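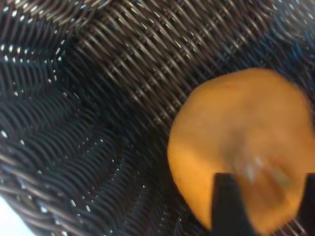 Gbeho Basket Kit: Pick-and-Place Practice Set

One dark woven basket, one orange fruit that will never spoil, and a 13-page rule card by Fuseini Sarpong of Pakent. The card is longer than the job. That is the rules for you.

What counts as a pick
Both fingers on the fruit, no fingers through the weave. Wicker snags, and a snagged basket travels surprisingly far. On a two-arm bench, one arm works and the other keeps its distance, open and still.

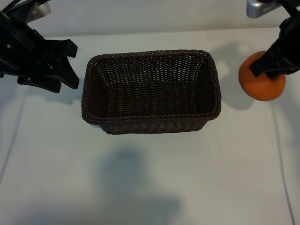
Photo: Pakent

Between runs, the fruit goes back on the bare table with clear space on every side. Set it down by hand only with both arms stopped — yes, even if you are quick.

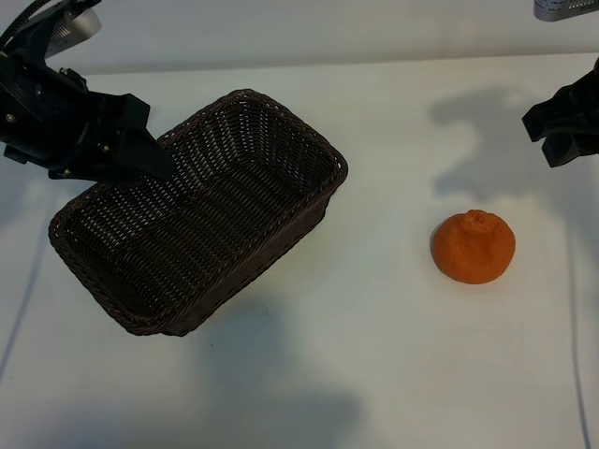 Speed stays at or under 300 mm per second near the rim. Change pads after 800 picks, or sooner if they look sorry for themselves. Write it in the log, in ink.

What counts as a place
Fruit inside the rim, fingers clear of it. Corners are allowed. Sarpong fought for corners.
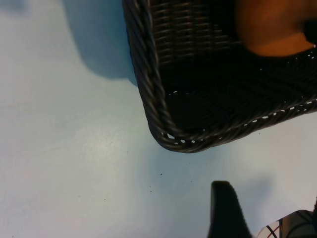 Fruit in the corner of the basket, wrist view.

Ships in 6 days. Spare baskets sold separately, and you will want one. Rule card last revised January 9, 2018.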